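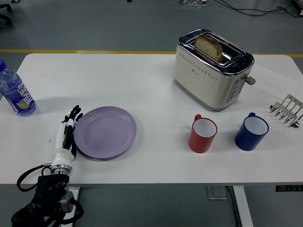
Two-slot toaster in cream, with the lavender plate and steel toast rack

Shop > Breakfast > Toasters > Kudico two-slot

Print this page | E-mail to a friend

Kudico two-slot toaster, cream

The Kudico is a plain two-slot toaster for a small kitchen or an office corner. The body is cream with a chrome top, and there is a strip of chrome round the base. A row of small holes runs along the front for decoration. The lever is grey and sits on the right, next to the upright panel with the round buttons.

Price: £30
Guarantee: 2 years
Cable length: 89 cm
Slots: two, for ordinary sliced bread

The crumb tray pulls out from the back. Unplug the toaster and let it cool before you empty it. Wipe the chrome with a soft dry cloth and do not use scouring powder, which leaves marks that will not come off. Run it empty once before first use with a window open.

Thick hand-cut bread may stick. If it does, unplug the toaster and ease the slice out with wooden tongs. Please don't use a knife or fork.

Goes with

The toast rack is stainless steel with curved dividers and is sold separately, as is the shallow round plate in lavender. The plate has a raised rim that keeps crumbs off the table. It also comes in white, but we are out of white until the next delivery from Didenko. Mugs are on their own page.

Delivery and returns

Orders leave our Urnholm shop within 3 working days. Unused toasters can be sent back in the original box. For spare trays and levers write to Ostap Savchuk in the parts room, giving the number on the underside of the toaster.

Page checked by Matvii Zinchenko, 31 July 2025

Related items
Toast rack, stainless steel
Round plate, lavender
Plamotau bread bin
Spare crumb tray for Kudico two-slot
Wooden toast tongs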